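Cadeira de escritório desce sozinha: trocar só o pistão a gás ou a base inteira?

Tópico em: Casa e oficina > Mobiliário > Reparações
Etiquetas: cadeira, pistão a gás, cone, regulação em altura

Olaia Cuesta
Tenho uma cadeira Ansari com regulação em altura. De manhã fica na posição certa, mas ao fim de duas horas sentado já está no ponto mais baixo. A alavanca funciona, o assento sobe sem esforço quando me levanto e não noto fuga de óleo na coluna. O mecanismo de inclinação trava bem.
Na loja da Sestgate disseram-me que o modelo foi descontinuado e propuseram a base completa, o que me parece exagerado. Duas dúvidas:
O pistão vende-se em separado e serve de uma marca para outra?
Como se separa o pistão do assento sem estragar o encaixe? Já bati com um martelo de borracha e não mexeu.

3 respostas, ordenadas por votos

Arnar Fogh
Troca só o pistão. Se o assento sobe bem mas não aguenta a carga, a válvula ou os vedantes internos estão gastos, e isso não se repara. O cilindro contém azoto sob pressão: não furar, não cortar, não aquecer com maçarico.
Quanto à compatibilidade, a maioria das colunas usa um cone superior normalizado, mas convém medir antes de encomendar. São precisos o diâmetro do cone em cima, o diâmetro do tubo exterior em baixo e o curso útil. O curso é a diferença entre a altura máxima e a mínima do assento, medida sem ninguém sentado e com a mesma base. Trocar por um curso maior é possível, desde que o comprimento recolhido caiba na base -- se não couber, a haste toca no chão.
Para desmontar:
Deitar a cadeira de lado sobre uma manta e retirar o clipe e a anilha no centro da base de cinco pés. Bater no núcleo central do pistão, de baixo para cima, até a base soltar.
Do lado do assento, pulverizar óleo penetrante na junta e deixar atuar durante a noite. Depois, chave de tubos no tubo exterior, o mais perto possível do mecanismo, e rodar enquanto outra pessoa segura o assento.
Não bater na placa do mecanismo. É chapa estampada e empena com facilidade.
Na montagem não se usa massa nem cola no cone. Limpa-se com álcool, encaixa-se à mão e o peso de quem se senta faz o resto.

Ebbe Söderlund
a minha também descia, pus uma abraçadeira de mangueira na haste e ficou. custa quase nada. não regula mais em altura mas eu também nunca mexia

Tharushi Samarakoon
A abraçadeira funciona como limitador, mas risca a haste e concentra a carga num anel estreito. Serve como solução provisória.
Acrescento uma verificação à resposta do Arnar: antes de comprar o pistão, confirmar que a alavanca não está a pressionar permanentemente o botão da válvula. Com folga insuficiente, a cadeira desce devagar e o sintoma é igual ao de um pistão gasto.

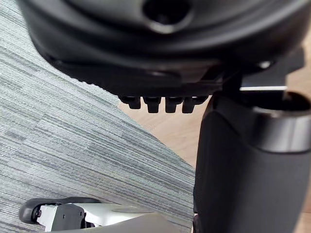
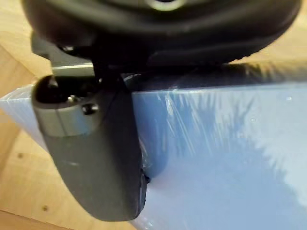

A folga verifica-se com a cadeira de lado e a alavanca em repouso: deve haver um pequeno jogo antes de se sentir resistência. Se não houver, ajusta-se o parafuso da alavanca, quando existe, ou endireita-se a patilha. Convém também limpar a face inferior antes de procurar fissuras; em plástico preto moldado e com algum brilho, como o do assento da primeira fotografia, uma fissura fina confunde-se com o reflexo das nervuras, e só se distingue passando uma luz rasante. Procurar sobretudo junto aos pontos de fixação do mecanismo.
Se a folga estiver correta, o problema é do pistão. Comprei o meu à Palbridge por 40 euros, referência 2067. Tem cone normal e a montagem não levantou dificuldades. Os da Bumden são mais baratos, mas o catálogo não indica o comprimento recolhido, e sem essa cota não encomendava.

Olaia Cuesta
Obrigado a todos. A alavanca tem folga, portanto é mesmo o pistão. O óleo está a atuar desde as nove da noite, amanhã tento com a chave de tubos. O tubo exterior da minha tem uma cobertura telescópica de plástico, suponho que saia por cima depois de tirar a base?

Arnar Fogh
Sai por baixo, com a base já fora. Três peças encaixadas umas nas outras, puxar a direito.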